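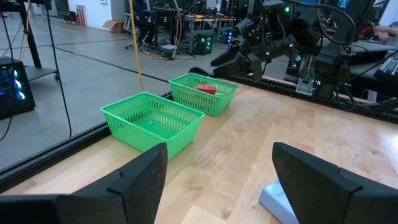 Two green baskets on a wooden tabletop, one with a red block in it.

By Haf Hopkin

I voted in our council by-election in July, and if you live in Ander ward there's a very good chance you didn't. The winner got in with a majority of 117. I've been to weddings with more people than that! There are 2,928 of us on the register and 800 bothered to turn up, and I've been grumpy about it all summer.

Now, I'm not going to tell you off. I missed the one before last myself (I'd lost my reading glasses and then it rained, and by eight o'clock I'd talked myself out of it). But I do think we've got into a daft habit of treating local elections as the small print, when it's the council that decides whether the 2 bus still runs past the surgery and how long your gran waits for a dropped kerb.

What would help? I'd start with the leaflets. I had one from each candidate and I still couldn't have told you what either of them thought about the car park charges. Lots of smiling next to potholes, mind you. Give me a side of A4 with the actual votes coming up this year and how you'd cast yours – I'd read every word of it, and I'd stick it on the fridge.

Then there's the polling station. Ours moved from the school to the far end of Jiang Road, up that hill, and the only notice was a line on the back of the poll card. I met a neighbour coming down as I was going up and she'd already been to the school first. She's 81. She went, though, bless her.

I've heard people say we should make voting compulsory. I can't get behind that, I'm afraid. Fining someone on a zero-hours contract for missing a parish vote seems mean to me, and I don't think it would make them any fonder of the council. I'd sooner see the polls open over a whole weekend and a proper hustings somewhere with decent parking.

The next one's in the spring. I'll be knocking on doors on my own street, so get the kettle on.

Comments

Ayuba Quaye: Agree on the leaflets. Both of mine went straight in the recycling. Weekend voting would suit me, I work shifts.

hillsider: The school was fine and they should put it back.

Moss_T: I didn't vote and I'm not sorry. Neither of them answered my email about the bins.

Contact us | © Ander Ward Voice 1/9/20 | Back to top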